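Desk lunches, and what they leave behind

Hello again from the first floor, where the kettle has finally been descaled and the good biscuits have gone missing (I have my suspicions). It's my turn to fill the back page, and I've been asked to write something useful about tidying. You may laugh. Anyone who has walked past my desk at Claswood on a Wednesday afternoon has every right to.

I'm a desk eater. I know we have a perfectly nice kitchen with stools and a window, and I know Bassi do a very decent soup if you can face the queue, but at half past twelve I'm usually in the middle of something and I think, oh, I'll just have it here. So I do. Then the phone rings, someone wants the Grumari drawings, and before I've looked up it's three o'clock and I'm typing round a cup with one elbow in the air.

Since April I've been trying to do better, and I've picked up a few habits that really have helped, so I'm passing them on.

The first is to start with anything that rolls. Cups on their sides, cans, tomatoes! I used to begin with the big stuff as it felt like progress, and then I'd be on my hands and knees under the table chasing something round. Now the rolling things go first. Cups get stood upright straight away, and if they're paper I pop one inside the other so they take up half the room in the bin bag.

Next comes food that's still food. Cherry tomatoes left on the vine will keep perfectly well in a bowl, and I'd sooner leave the stems on until I'm going to eat them. A bread roll is another matter once it's sat out all afternoon. I used to wrap mine up and take them home with great plans for breadcrumbs, and I made breadcrumbs exactly once. Anything that's been out too long goes in the food caddy now and I try not to feel bad about it.

Then it's wrappers. I'm a terrible one for scrunching, and a heap of scrunched wrappers looks like twice as much rubbish as it is. The trick my gran used was to push all the little ones inside the biggest one and fold the top over. It works a treat with sweet papers and crisp packets, and it stops them springing back out of the bin at you. Do keep cans separate though. They go in the recycling tub by the back stairs, crushed if you like, and please tip out the last drop first, as that tub gets sticky enough in warm weather. 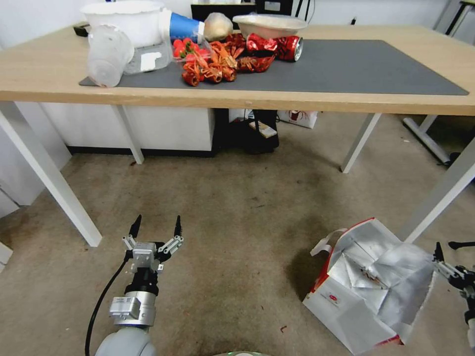 Words by Ginevra Carbone, Office Coordinator and Back Page Editor

A big desk mat is a mixed blessing for people like us. I love mine, it's kind to the wrists and it makes an ordinary table feel like a proper place to work, but a dark grey one shows every crumb going. You also can't just sweep along it with your hand, or you'll be finding bits in the keyboard for a week. I clear it completely, lift it by the two near corners, let everything slide into the middle and carry it over to the bin like a hammock. After that it gets a damp cloth and is left flat to dry. Don't hang it over a chair. I did, and it had a ridge in it for ages.

While the mat's up, have a go at the table underneath. Wood-grain tops are very forgiving and you'd never guess what's on them until you run a cloth across and see the colour of it. Warm water and a drop of washing-up liquid does the job.

The last bit is the floor, and I'm as guilty as anyone. Bags and boxes drift under the table and stay there. Mine had a parcel from Gekden tucked away for so long that I'd reordered what was in it, so we now have 372 sticky labels if anybody's short. A quick look under the desk on the way out takes no time at all, and it does the carpet a favour too. It's had a hard enough life, poor thing, and it would be lovely to get the hoover right up to the wall for once.

All in, I reckon it takes me 4 minutes on a good day and 6 if there's been cake. If you've got a better method then do come and tell me, I'm by the printer and I'm nearly always eating something. And whoever borrowed the blue dustpan from the kitchen cupboard, could we have it back please? The brush is still here and it's not much use on its own.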